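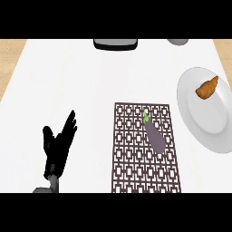

Kanchan Joshi wrote to us after our last call that a study of foreign policy opinion which only asks people in capital cities will always hear the same three answers. We agreed with her, and the present call is partly a result of that letter.

Distham is a small research office working on how ordinary people understand relations between large powers and their smaller neighbors. We are now looking for participants for our new round of discussion groups, and also for two part-time moderators who will lead them. Both parts are explained in this text, so please read to the part which concerns you.

What the study is about

When two big countries disagree about trade, shipping routes or technology, the smaller countries between them are asked to choose a side, sometimes openly and sometimes very quietly. Newspapers report what ministers say about it. Much less is known about what a shop owner, a nurse or a truck driver thinks, and how this opinion changes after they talk with somebody who sees it differently.

In the first round we collected 829 written answers by mail and online. From these, 577 came from people who said they follow foreign news at least once a week. This made us a little worried, because people who do not follow the news were clearly missing. So for the second round we especially welcome persons who feel they "do not know enough about politics". You know enough. We do not test knowledge.

Who can take part

You can apply as a participant if you are 18 or older, can follow a conversation in English, and have lived for at least one year in a country other than the one where you were born. You may hold any citizenship. We cannot accept people who work at present for a government ministry, an embassy or a political party, also not as interns. Former employees are welcome if they left more than two years ago.

What you will do

Each group has eight people and meets online five times, always in the evening, from 6:30 p.m. until 8 p.m. Before each meeting you receive a short text, two pages at most, about one question. One of them is about port agreements, another about foreign students and visas, another about whether a small country should host the summit of a large one. You read it, you come, and you talk. After the last meeting we ask you to fill in a form and, if you wish, to give a private interview of half an hour.

The conversations are recorded in sound only. Your name is removed before anybody outside the team reads the transcript. You can leave the study at any moment, and you do not need to tell us why.

For full participation you receive a payment of $150. If you attend only some meetings, we pay for the ones you attended. The payment comes by bank transfer within one month after the last meeting.

Moderators

The two moderators will each be responsible for four groups. The work is 12 hours a week for 5 months, beginning in November, and can be done from home. You should have experience leading discussions between adults who do not agree – in teaching, in a union, in a town council, anywhere. A degree in international relations is useful but we do not require it. It is more important that you can stay silent while a participant is looking for a word.

You will also write a short report after each meeting, and take part in a training of two days, which is paid. The salary is $2,000 a month before tax. Unfortunately we cannot help with visas or work permits, so you need to have the right to work in the country where you live.

How to apply

Participants fill in the form on the Distham website under "Second round". It takes ten minutes. Please do not send a CV, we will not open it.

Moderators send a letter of one page, a CV, and a description of one difficult discussion which you have led and what you would do differently today. A photograph is not necessary. Please write "Moderator" and your name in the subject line.

We answer every application, but it can take up to three weeks. If you have applied in the first round and were not selected, you may apply again – the places then were very limited and your answers may fit better now. Questions about the payment or the recordings can be sent to the same address, also before you decide.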